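Home Local Business Jobs Opinion Sports More

Search this site Enter keyword Go

Filed under: Business / Workplace / Automation

Tray robots take over second shift packing line at Polent

Polent's snack and drink tray line went to robot arms on the evening shift this month, and the people who used to fill those trays by hand are mostly still in the building. Just not on the line.

The company put in six arms from Prokar over the summer. Testing ran through September, mostly nights. Since early October they've been loading the mixed trays that go out to offices and break rooms — a drink, some fruit, a packaged snack, whatever the order says.

Output on a good night: 3885 trays. Nights before the changeover came in lower, the company says, though it wouldn't give out a figure.

Polent has 306 employees at the site. No layoffs tied to the arms so far, according to shift manager Aishwarya Reddy. Five packers moved to order checking, others went to receiving or took day shift slots. Two left on there own, she said.

"The lifting and reaching is what people wanted gone," Reddy said. "The standing there watching a screen, thats the part we're still working out."

Checkers now sit at stations by the end of the line and clear stops when an arm can't get a grip or puts something down crooked. Round items that roll are a regular headache, tall bottles another. A stop takes about a minute to clear. Some nights there's a run of them and the checkers don't get up from 6 p.m. till break.

Pay is the sore spot. Packers had a rate bonus. Checkers don't — the arms set the pace, so the company dropped it, with a flat raise in its place. Workers who spoke outside the gate at shift change said the raise doesn't cover what a fast packer used to make. Reddy said the number is "under review" and would be looked at again before the holidays.

Training is the other one. Polent promised a paid course at Drustik, the outfit that services the arms, for anybody who wants to move into maintenence. Sign-up sheet filled the first day. No start date yet.

The day shift still packs by hand. Polent said it has no date for changing that, and a decision on the Poduval warehouse, where the same trays are packed for the north routes, is not expected until spring. 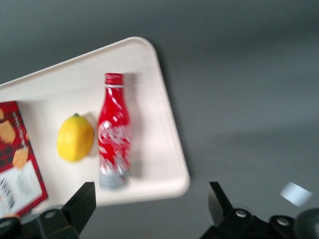 One packer on days said she'd put her name down for the Drustik course back in the summer and hasn't heard a word, and that if the bonus goes on her shift too she'll be looking at other places.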